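### 4.2 Hand comparison on the shoe rack task

The second task was picking slippers off an open rack and setting them back down in pairs. We chose slippers for the comparison in this section as they are soft, light and open at one end, so a grasp that looks sound from the head camera can still slide off when the arm lifts. Two end effectors were tried on the same arm: the Nusar parallel gripper, with rubber pads, and the Bashir five-finger hand, driven through its own controller. The arm, the mounting height and the head camera stayed the same throughout.

All episodes were teleoperated by Deming Dong or Xuelian Li, who swapped places after every block so that neither hand was tied to one operator. Both had used the parallel gripper for months before this work and the Bashir hand for 11 days. We come back to this difference below. An episode began with the arm at rest and ended when the slipper had been put down, dropped, or left alone for longer than the time limit. Across both hands we logged 3,864 episodes at the Ploncombe site.
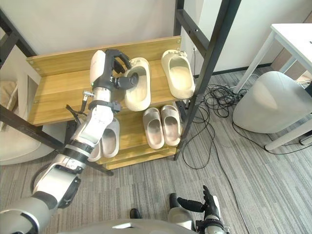

**Figure 3.** Shoe rack task with the five-finger hand, head camera view. The fingers are at a slipper on the upper shelf; the second hand is held away from the rack.

The operators settled on different grasps for the two hands without being told to. With the parallel gripper they nearly always went for the heel, one pad inside the shoe and one outside, and pulled straight back. This was quick, but the slipper tended to hang toe-down and had to be levelled before it could be placed. With the five-finger hand they reached further in and closed over the front of the shoe, with the thumb taking the opening. The slipper then stayed closer to level, and most placements needed no correction.

The price of the longer reach was contact with neighbouring shoes. When two slippers stood close together, the back of the five-finger hand often pushed the second one sideways before the first had been lifted. We did not count this as a failure unless the second slipper fell, but it made the next pick harder — in some blocks the operator spent more time straightening the pair than moving it. The parallel gripper is narrower and rarely had this problem.

The lower shelf was harder for both. The upper board hides part of it from the head camera, and the forearm hides more once the arm is extended. Li's notes from July describe approaching these slippers "by memory" for the last stretch of the reach. We tested a wrist camera on the Grurneck mount to deal with this, and it helped with the parallel gripper. On the five-finger hand the fingers filled most of the wrist view as they closed, and both operators went back to the head camera.

Thumb position mattered more than we had expected. The controller offers 3 preset thumb angles, and we began with the middle one, which the maker's software loads at start-up. At that setting the thumb met the sole edge and stopped there. The widest preset cleared it, and we used that for all logged episodes with this hand.

We cannot separate the effect of the hand from the effect of practice. Dong's placement times with the five-finger hand were still falling in the final block, while those with the parallel gripper had been flat since the second. Section 4.3 repeats the task with a learned policy in place of the operator, using the same start poses.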